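Shelf life of packaged sweets and biscuits after opening the outer carton
Storage and Pantry board – 2 pages – sorted oldest first

Ruoxi Tian
Moderator
Jan 19, 2025

Splitting this out of the humidity thread. The question was whether individually wrapped items keep their printed date once the outer carton is discarded. My position is that they do, provided the inner wrap is a sealed film and the item is kept below 75 percent relative humidity. Twist wraps are a different case. They are not a moisture barrier and should be treated as open.

I keep mixed items in the bedroom, which is the driest room in the apartment. The kitchen runs 12 points higher in winter.
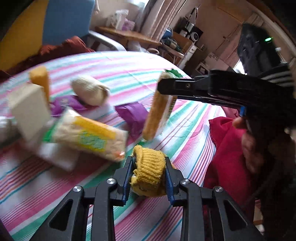 The hygrometer is a Plander, checked against a salt jar in February and reading 2 points high. All figures I post are corrected for that.

nobura
Disagree on the 75 percent. Hard candy starts to get sticky well under that if the wrap is a twist. You need separate limits for candy and for biscuits.

Ruoxi Tian
I said twist wraps were a different case.

nobura
You said to treat them as open. You gave no limit for open.

kaewkla_t
For open hard candy I use 45. Cake is a separate problem, as it gives off moisture and the biscuits take it up. If the cake film has a pinhole, the biscuits go soft first and you blame the tin.

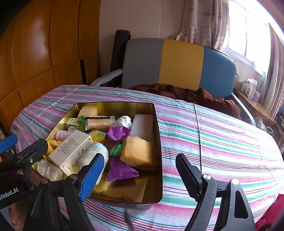
Océane Chisholm
Member, Dry Goods section

Agree with kaewkla_t on cake. A tin lid is a friction fit and slows exchange with the room, but it does nothing about exchange between items inside. I would store cake apart even when wrapped. Desiccant in a mixed tin will dry the cake if the film leaks, so it is not a fix either.

nobura
A packet of silica costs almost nothing. Put it in and check it monthly.

Océane Chisholm
Check it how? The plain white beads look the same when saturated. Weigh it or buy the indicating type. The Ullik packets have no indicator.

mercy_s
Is there any point taping the lid seam? I have a Jokia tin with a slight dent on one corner.

kaewkla_t
Tape works if you open it rarely. For daily use, no.

Ruoxi Tian
Limits so far: 45 for twist wraps, 75 for sealed film, cake stored apart. nobura, post a source if you want the second one lowered.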